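# Filmkritik schreiben in elf Schritten, von denen man zwei gern überspringt

Für alle, die schon einmal nach dem Abspann vor einem leeren Dokument saßen und denen nur »war ganz gut« einfiel.

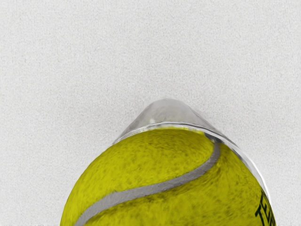 ## Bevor der Film anfängt

**1. Nichts lesen.** Keine anderen Kritiken, kein Interview mit der Regisseurin, nicht das Presseheft. Im Presseheft steht, dass der Film »mutig« ist. Wer das vorher liest, schreibt es hinterher hin und hält es für einen eigenen Gedanken. Ich habe einmal drei Absätze lang die »flirrende Körperlichkeit« eines Bankendramas gelobt und bis heute nicht herausgefunden, was ich damit meinte.

**2. Notizbuch einstecken.** Papier, Bleistift, kein Telefon. Das Telefon leuchtet, und die Leute in der Reihe dahinter haben auch Eintritt bezahlt. Im Dunkeln schreibt man groß und schief, also höchstens vier, fünf Wörter pro Seite. Bei *Jasent*, einem Agentenfilm von knapp zweieinhalb Stunden, steht auf meiner ersten Seite »LAMPE???« und auf der zweiten »wieder Lampe«. Daraus wurde der beste Absatz des Textes.

## Während der Film läuft

**3. Die Handlung nicht mitschreiben.** Die merkt man sich oder schlägt sie nach. Notiert wird, was sich nicht nachschlagen lässt: wo man auf die Uhr gesehen hat, wo jemand im Saal an der falschen Stelle gelacht hat, welcher Satz so hölzern war, dass der Schauspieler beim Sprechen kurz um Hilfe zu bitten schien.

**4. Auf den eigenen Körper achten.** Klingt nach Volkshochschule, hilft aber. Vorgebeugt oder zurückgelehnt? Wann kam der Hunger? Bei *Jultari* saß ich die erste Stunde auf der Stuhlkante und habe in der zweiten im Kopf die Steuererklärung gemacht. Mehr muss man über den Aufbau dieses Films kaum wissen, man muss es nur noch begründen.

**5. Bis zum Ende bleiben.** Ja, auch dann. Eine Kritik über einen Film, den man nach vierzig Minuten verlassen hat, ist ein Reisebericht vom Flughafen.

## Der erste Entwurf

**6. Eine Behauptung suchen.** Eine einzige, in einem Satz, über die sich streiten lässt. »Der Film ist spannend und gut gespielt« taugt nicht, darüber streitet man nicht einmal in der eigenen Familie. Brauchbarer:

> *Jultari* hat Angst vor seiner Hauptfigur und schickt sie deshalb alle zehn Minuten aus dem Zimmer.

Das kann jemand falsch finden. Gut. Alles, was danach kommt, dient diesem Satz. Was ihm nicht dient, fliegt raus, auch die schöne Stelle über die Kostüme. Die schöne Stelle über die Kostüme ist bei mir schon aus sechs Texten geflogen und wartet weiter auf ihren Film.

**7. Den Inhalt in höchstens drei Sätzen erzählen.** Wer, wo, was geht schief. Für *Sánchez*, das Regiedebüt von Blandine Bouvier, sah das bei mir so aus:

> Ein pensionierter Notar (Bastien Pichon) erbt ein Kino, das er nicht will, in einer Stadt, die er nicht mag. Die Vorführerin (Štefánia Šimko) weigert sich, den Schlüssel herauszugeben. Man ahnt, dass es um mehr geht als um den Schlüssel, und leider sagt es irgendwann auch noch jemand.

Der dritte Satz darf schon werten, das spart Platz. Die Namen der Darsteller gehören in Klammern hinter die Figur, beim ersten Auftreten und dann nie wieder. Nebenfiguren bleiben namenlos, es sei denn, sie stehlen dem Rest den Film.

**8. Adjektive eintauschen.** Jedes wertende Adjektiv wird gegen etwas getauscht, das man gesehen oder gehört hat. Eine kleine Umrechnungstabelle:

| Steht im Entwurf | Gemeint war |
|---|---|
| atmosphärisch dicht | Es regnet in jeder Szene. |
| großartig gespielt | Pichon isst eine ganze Suppe, ohne ein Wort zu sagen, und man weiß, dass die Ehe vorbei ist. |
| etwas langatmig | Die Verfolgungsjagd hält an zwei Ampeln. |
| visuell berauschend | Ich habe nicht aufgepasst, worum es ging. |

Die rechte Spalte kommt in den Text. Bleibt sie leer, hatte das Adjektiv nichts zu sagen und darf gehen.

## Überarbeiten

**9. Liegen lassen.** Das ist der erste der beiden Schritte, die alle überspringen. Eine Nacht reicht. Nachts um halb zwei hält man jede Pointe für unentbehrlich, um neun Uhr früh erkennt man, dass drei davon denselben Witz machen. Wer auf Abgabe schreibt und keine Nacht hat, geht wenigstens einmal um den Block und spült danach ab.

**10. Laut vorlesen.** Der zweite. Man kommt sich albern vor, vor allem bei geöffnetem Fenster. Aber jeder Satz, bei dem die Luft nicht reicht, ist zu lang, und jedes »nicht zuletzt« klingt laut gesprochen so, wie es ist. Mein früherer Redakteur Didier Gilbert ließ sich Texte grundsätzlich am Telefon vorlesen und legte auf, wenn ihm langweilig wurde. Ich habe bei ihm viel über zweite Absätze gelernt.

**11. Auf Länge bringen.** Die meisten Anfängertexte sind doppelt so lang wie nötig. 500 Wörter sind eine gute Übungsgröße, man kann darin eine Behauptung aufstellen, sie zweimal belegen und wieder gehen. Meine Kritik zu *Sánchez* hatte nach dem Kürzen 294 Wörter und hat nichts vermisst außer den Kostümen.

## Häufige Fragen

**Darf ich das Ende verraten?**
Nein. Wenn die ganze Behauptung am Ende hängt, schreiben Sie, *dass* es misslingt, und beschreiben Sie die Art des Misslingens. »Das Finale löst mit einem Anruf, wofür der Film zwei Stunden Anlauf genommen hat« verrät wenig und ärgert trotzdem die Richtigen.

**Brauche ich Sterne?**
Sie brauchen keine, aber die Leserschaft hätte gern welche. Vergeben Sie sie zuletzt. Wer mit der Wertung anfängt, schreibt danach eine Rechtfertigung. Und Vorsicht mit der Mitte: Drei von fünf bedeutet in neun von zehn Fällen, dass jemand nach Hause wollte.

**Was, wenn mir der Film egal war?**
Das kommt öfter vor, als Kritiker zugeben. Die Gleichgültigkeit ist dann der Befund, und man muss herausfinden, wann sie eingesetzt hat. Bei *Brerkico*, dem Science-Fiction-Film von Wakana Ishida, konnte ich es auf die Szene mit dem Fahrstuhl eingrenzen: Da erklärt die Figur zum dritten Mal den Reaktor, und ab da hätte er meinetwegen explodieren dürfen.

**Muss ich nett zu Debüts sein?**
Genau sein genügt. Ein Debüt verträgt den Hinweis, dass die Musik zu viel redet. Gönnerhaftes Lob (»vielversprechend«) verträgt es schlechter. Bouvier hat nach meinem Text übrigens zurückgeschrieben, höflich und mit einem sehr guten Einwand zur Suppenszene, den ich seitdem in jedem Kurs zitiere: Pichon habe beim Dreh einfach Hunger gehabt.

**Wohin mit der fertigen Kritik?**
Ins eigene Blog, in die Stadtteilzeitung, in das Programmheft des Kinos, sofern man dort Kritik aushält. Filmklubs suchen fast immer Leute für die Einführung und nehmen meist auch geschriebene Texte. Die Bezahlung besteht gern aus einem Getränk, bitte vorher fragen, ob Wein darunter fällt.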